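Recalibrating the hand-held pair

27 December 2022

The left gripper had drifted again. Its logged opening read 3 mm with the fingers shut, and the marker cube pose jumped whenever the wrist rolled past 50 degrees. I backed out the finger screws, cleaned the slide, refitted the mesh piece and reran the zero routine from the Drandora notes. Cable strain was the other suspect, so I swapped the lead for one from the October batch.
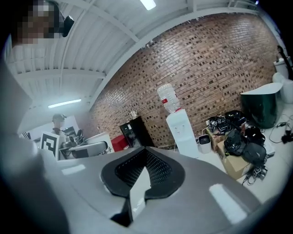
Nghĩa Từ wrote in to ask why I don't zero with the jaws open, as the Sterkov fixture does it. Fair point. The open stop on ours is soft and moves with wear — the closed position repeats better.

After the zero I check both units together. Pick up a light object with the left, hold, release, then the same with the right, keeping the marker cubes turned toward the head camera. The last run logged 2491 poses and dropped 13, all on the right side. I'll retension that cable before touching the software. 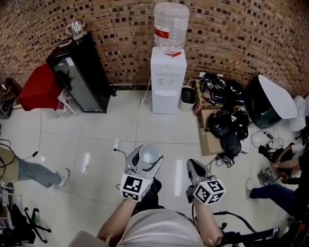

Both grippers in hand, small white cup in the left.

Screws on the left unit get checked again after the next full session.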